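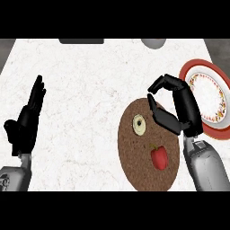 Itsuki Imai wrote back after the last session to ask why the hands get recalibrated in the model at all, when a simulated joint has no backlash and never wears. The question is fair and most of this handout is the answer to it.

The model does not wear, but it does get edited. Every change to the hand files, the contact settings or the counter scene can shift the relation between what the operator's glove commands and where the fingertips end up. The physical cell at Drudthorpe drifts through use. The simulated cell drifts through people saving files. Both need the same kind of check, in the same order, and the habit is cheaper to learn in the model.

Unit 4: Setting up and looking after the two-handed kitchen cell (simulation)

Reading before the practical: the Dakasard cell notes, sections on hand zero and contact. Bring your log sheet from Unit 3.

4.1 What counts as the cell

For this course the cell means the two arms from the forearm down, both hands, the counter, whatever objects are loaded on it, and the control process that joins the hands to the input device. The renderer is outside the cell. If the picture looks wrong but the joint readings are right, report it and carry on. If the picture looks right and the readings are wrong, stop.

4.2 Start-up order

Start the physics process first and let it settle with no objects loaded. Load the counter. Load the arms, left then right. Check that both hands report every joint before loading anything that can be knocked over.

Objects go in last, supports before the things they carry. A board must be at rest before food is placed on it. If a pepper is loaded in the same step as the board under it, the solver may find the two overlapping and push them apart at speed. Students usually read this as a fault in the hand.

The physics step rate for the practical is 2000 per second. Do not lower it to make the display smoother. Lower the display rate.

4.3 Hand zero

Hand zero is taken with the fingers straight and together and the thumb out to the side. The left hand in the picture at the head of this handout is near to that pose. The right hand is curled into an open pinch, and no zero should be taken from a hand in that state.

Procedure, one hand at a time:

Put the control process in hold.
Command the flat pose.
Wait for the joint readings to stop changing.
Compare each finger joint with the reference table. A difference of more than two counts is a fail.
Store the offsets under a new name. Never overwrite the previous set.
Release hold and close the hand slowly, with nothing in reach.

The thumb base is the joint most often stored wrongly. It has two axes close together, and an error on one can be hidden by an opposite error on the other while the thumb is out. Check it a second time in the pinch. If the thumb tip passes beside the index fingertip when it should meet it, the zero is bad, whatever the table says.

Sille Bjarnason's worked log for this procedure is in the course folder. Note that she repeats the flat pose after the pinch. Do the same.

4.4 Contact settings

Three values matter here: friction at the fingertip, contact stiffness, and contact damping. They are held in the hand file and not in the object file. Older scenes from the Zaden set kept friction with the object, and if one of these is loaded the two values are multiplied. The result is a fingertip that seems to be glued, or one that cannot hold anything.

The pads should hold a smooth, rounded object in a light pinch without creeping. Creep is measured over 30 seconds with the arm still. Write down the start and end position of the object relative to the thumb tip. A judgement by eye is not accepted on the log sheet.

Stiffness is to be changed only after friction has been ruled out. When it is set too high the hand chatters on a hard surface such as the plate rim or the counter. When it is too low the fingertips sink into whatever they touch — this can pass unnoticed on a thick board and then show up badly on a thin slice.

4.5 Reach and clearance

The forearms are wider than the hands, and the low approach is where they cause trouble. A hand reaching over a board can be well clear at the fingers while the forearm casing is about to meet a plate beside it. The operator's view often hides this, the forearm being between the eye point and the plate.

Run the clearance check with the forearm shells switched on. Some students switch them off for speed and then report that the plate moves by itself. Baldur Eskildsen lost most of an afternoon to this in September, and his note on it is worth reading for the way he narrowed it down.

4.6 Fault table

Hand does not move, readings live: control process still in hold.
Hand does not move, readings frozen: physics process stopped. Restart the whole cell in order.
One finger lags: wrong offset set loaded, or gain edited on one joint only. Compare with the other hand.
Object jumps on loading: overlap. See 4.2.
Object creeps in the pinch: friction. See 4.4.
Fault 726 on start-up: left and right hand files swapped. The Doucette loader accepts the swap without complaint and the fault appears only when the first pose is sent.

4.7 Repair of a damaged hand file

Keep the damaged file. Copy it, open the copy beside the last good version, and go through the joints from the wrist outwards. Joint limits come first, then axes, then masses. Change one thing, reload, run hand zero. A repair is finished when the hand passes 4.3 and 4.4 on 50 loads in a row, run by script, with the log attached.

4.8 For the practical

Pairs as before, except that Oluf Lauritsen moves to Tyra Boström's bench. Each pair gets a cell with one fault put in. Hand in the log sheet, both offset sets (before and after), and half a page on what you ruled out and by what test. Sheets without the second flat pose will be returned unmarked.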